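3장. 작업판에 종이 깔고 자리 잡기

2장까지 따라오셨으면 상자에서 꺼낸 것들이 지금 책상 한쪽에 쌓여 있을 거예요. 나무판, 종이 묶음, 투명 용기, 그리고 달걀 모양 알맹이들요. 저는 처음 Rellcombe 세트를 받았을 때 신나서 알맹이부터 죄다 꺼내 놓았다가 한 알이 냉장고 밑으로 굴러 들어가는 바람에 저녁 내내 자를 들고 바닥에 엎드려 있었어요. 그러니까 알맹이 봉지는 아직 뜯지 마세요! 이번 장에서는 판을 놓고, 종이를 깔고, 용기 자리를 잡고, 마지막에야 알맹이를 꺼냅니다.

설명서를 Fereshteh Kermani 씨와 나눠 쓰고 있는데, 1장과 2장의 깔끔한 문장은 그분 솜씨고 3장부터는 제가 맡았어요. 말이 좀 많아지더라도 양해해 주세요.

3.1 시작하기 전에 챙길 것

나무판 한 장
Plinen 종이 (500장 묶음에서 한 장만)
투명 용기와 뚜껑
달걀 모양 알맹이 (봉지째)
마른 천
떼어도 자국이 안 남는 테이프 조금

테이프는 세트에 안 들어 있어요. 집에 있는 종이 테이프면 충분하고, 끈적임이 강한 포장용 테이프는 쓰지 마세요. 나중에 종이를 갈 때 나무 결이 같이 일어납니다. 제 판 모서리 하나가 그래서 까슬까슬해졌어요.

3.2 판 놓기

1. 책상 위를 마른 천으로 닦아요. 모래알 하나만 있어도 판이 까딱거려요.

2. 나무판을 긴 쪽이 몸 앞에 오도록 놓습니다. 판 크기는 가로 500밀리미터, 세로 400밀리미터예요. 책상이 좁으면 세로로 놓고 싶어지는데, 그러면 먼 쪽 끝에 손이 잘 안 닿고 팔꿈치가 자꾸 용기를 건드려요.

3. 손바닥으로 네 모서리를 하나씩 눌러 봅니다. 어느 한쪽이라도 뜨면 판을 조금 밀어서 평평한 데를 찾으세요. 종이를 접어서 밑에 괴는 방법은 권하지 않아요. 저도 해 봤는데 작업하다 보면 슬금슬금 빠져나옵니다.

4. 판 앞쪽 변이 책상 끝보다 안으로 들어와 있는지 확인해요. 손목을 얹을 만큼은 남겨 두는 게 편해요.

주의: 테두리가 금속으로 된 책상이라면 판을 그 위에 걸치지 마세요. 테두리가 상판보다 살짝 높은 책상이 많아서 판이 기울고, 기울면 알맹이가 굴러요. 

참고: 판에는 앞뒤가 따로 없어요. 더 매끈한 면이 마음에 들면 그쪽을 위로 하세요. 어차피 종이로 덮습니다.

3.3 종이 깔기

1. 종이 묶음에서 한 장을 빼냅니다. 묶음 옆구리를 엄지로 한 번 훑어 주면 두 장이 같이 딸려 나오는 일이 줄어요.

2. 종이를 판 위에 올리고 먼 쪽 변부터 맞춥니다. 종이가 판보다 조금 작으니 나무가 가장자리에 띠처럼 남을 거예요. 원래 그런 크기예요! 종이가 판 밖으로 나가면 소매에 쓸려서 금방 구겨지거든요.

3. 손날로 가운데에서 바깥쪽으로 쓸어 줍니다. 세게 문지르지 말고 이불 펴듯이요.

4. 먼 쪽 모서리 두 군데에 테이프를 작게 붙여요. 앞쪽은 붙이지 않습니다. 네 군데를 다 붙이면 날이 습할 때 종이가 가운데로 부풀어 올라와요.

5. 종이 위에 알맹이를 놓을 자리와 용기를 놓을 자리를 마음속으로 나눠 보세요. 연필로 선을 긋는 분도 계신데, 저는 깨끗한 쪽이 좋아요. 선이 있으면 자꾸 선에 맞추려고 느려지더라고요.

참고: 연한 색 종이를 넣은 건 제 고집이었어요. Abdelilah Alaoui 씨는 진한 회색을 밀었고 견본도 만들어 왔는데, 막상 깔아 보니 먼지가 별처럼 보여서 둘 다 웃고 말았죠.

3.4 용기와 알맹이 놓기

1. 투명 용기를 종이 위 왼쪽에 놓습니다. 왼손잡이라면 오른쪽이 나을 수도 있으니 둘 다 해 보고 정하세요.

2. 뚜껑은 용기 바로 옆에 눕혀 둬요. 멀리 두면 찾느라 몸을 틀게 되고, 몸을 틀면 또 팔꿈치가 말썽입니다.

3. 봉지를 뜯고 알맹이를 하나만 꺼내요. 나머지는 봉지 입구를 접어서 판 바깥에 두세요.

4. 알맹이를 용기 바로 위까지 가져간 다음, 천천히 내려서 놓습니다. 높은 데서 떨어뜨리면 튀어요. 정말 생각보다 멀리 튀어요!

5. 빈손은 종이에서 조금 띄우고 기다립니다. 종이를 짚고 있으면 손바닥에 붙어서 한 번에 다 딸려 오는 수가 있어요.

주의: 알맹이는 작은 아이가 입에 넣을 수 있어요. 작업을 잠깐 멈출 때도 용기 뚜껑을 닫아 두세요.
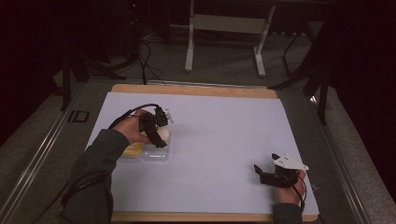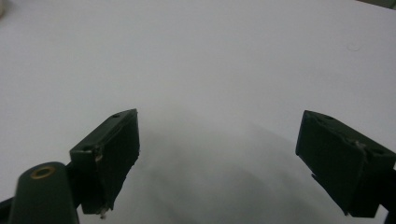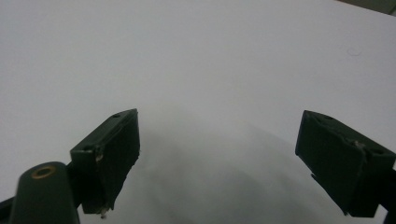
종이는 언제 갈아야 하나요?

접힌 자국이 손끝에 걸리거나 얼룩이 마른 천으로 안 닦이면 그때 갈면 돼요. 정해진 날짜는 없고, 저는 한 장을 꽤 오래 쓰는 편이에요. 뒤집어 쓰는 것도 괜찮지만 테이프를 붙였던 모서리는 약해져 있으니 그쪽을 몸 앞으로 돌려놓으세요.

3.5 종이 갈기

1. 용기 뚜껑을 닫고 판에서 모두 내려놓아요. 알맹이가 든 채로 종이만 살살 빼내는 묘기는 하지 마시고요.

2. 테이프를 종이 안쪽에서 바깥쪽으로, 눕혀서 천천히 뗍니다. 위로 확 잡아당기면 종이가 찢어진 채로 판에 남아요.

3. 나무판을 마른 천으로 닦습니다. 물걸레는 쓰지 마세요. 꼭 물기가 필요하다면 천을 아주 꼭 짜고, 닦은 뒤에는 판을 세워서 말려요. 눕혀 말리면 한쪽만 마르면서 휘는 경우가 있어요.

4. 새 종이를 3.3의 순서대로 깝니다.

참고: 헌 종이는 버리기 전에 한 번 더 쓸 데가 있어요. 저는 반으로 잘라서 서랍 바닥에 깔아요. Ona Krūmiņa 씨는 편지지로 쓰신다는데, 실제로 그 종이에 적힌 메모를 받아 보니 펜이 잘 먹더라고요.

3.6 자주 걸리는 데

알맹이가 자꾸 한쪽으로 굴러요.
판이 기울어 있을 가능성이 커요. 3.2의 세 번째 순서로 돌아가서 모서리를 다시 눌러 보세요. 판은 멀쩡한데 책상이 기운 경우도 있어요. 우리 집 식탁이 그래요. 그럴 때는 판을 돌려 봐야 소용이 없고 자리를 옮기는 수밖에 없습니다.

종이가 물결처럼 울어요.
장마철인 July에... 라고 초안에 적었다가 교정에서 혼났네요. 7월에 특히 그래요. 묶음을 봉투에서 꺼내 둔 채로 두면 습기를 먹으니까, 쓸 만큼만 꺼내고 나머지는 입구를 접어서 넣어 두세요. 이미 울었다면 두꺼운 책 밑에 하룻밤 눌러 두면 꽤 펴져요.

용기가 종이 위에서 미끄러져요.
바닥에 먼지가 앉았을 때 잘 그래요. 용기 바닥을 천으로 한 번 닦아 보고, 그래도 밀리면 테이프를 동그랗게 말아서 바닥에 붙이세요. 다만 종이를 갈 때 떼는 걸 잊으면 종이가 용기째 따라 올라옵니다.

뚜껑이 한쪽만 닫혀요.
한 모서리를 먼저 누르고 옆으로 돌아가면서 눌러 보세요. 가운데를 주먹으로 누르는 건 안 돼요. 용기가 벌어지면 그다음부터는 계속 한쪽이 뜹니다.

알맹이에 자국이 났어요.
꽉 쥐면 자국이 남을 수 있어요. 잡을 때는 제일 통통한 허리 쪽을 양옆에서 가볍게, 떨어지지 않을 정도로만요. 뾰족한 끝을 잡으면 돌아가면서 빠져나가니까 더 세게 쥐게 되더라고요.

3.7 정리해서 넣어 두기

1. 알맹이를 모두 용기나 봉지에 담고 뚜껑을 닫아요.

2. 종이는 깔아 둔 채로 보관해도 됩니다. 다음 날 또 쓸 거라면 저는 그냥 둬요. 오래 안 쓸 때만 떼어서 묶음과 함께 넣어요.

3. 판은 세워서 벽에 기대거나 상자에 눕혀 넣습니다. 종이가 깔린 판을 세울 때는 테이프 붙인 쪽이 위로 오게 하세요. 반대로 세우면 종이가 축 늘어져서 접힌 자국이 생겨요.

4. 용기는 판 위에 쌓지 말고 옆에 둡니다. 판 위에 올려서 상자를 옮기면 안에서 달그락달그락 부딪혀요.

주의: 난로 옆이나 햇볕이 바로 드는 창가에는 두지 마세요. 나무는 휘고 투명 용기는 뿌옇게 변할 수 있어요.

3.8 모자라거나 망가진 것이 있을 때

용기가 금이 가 있거나 뚜껑이 빠져 있으면 Gwilliam 부품 창구로 연락 주세요. 상자 옆면에 적힌 묶음 번호를 같이 알려 주시면 빨라요. 종이만 더 필요하시면 묶음 단위로 보내 드리고, 낱장은 아쉽게도 안 돼요. 판을 따로 살 수 있느냐는 문의도 많은데 Britanent 매장에서는 판만 따로 팔고 있어요.

이 장은 2018-11-13에 고친 판이에요. 예전 종이 설명서에는 테이프를 네 모서리에 붙이라고 나와 있는데, 그건 잊으시고 3.3대로 하세요. 4장에서는 용기를 2개 놓고 알맹이를 나눠 담는 방법으로 넘어갑니다.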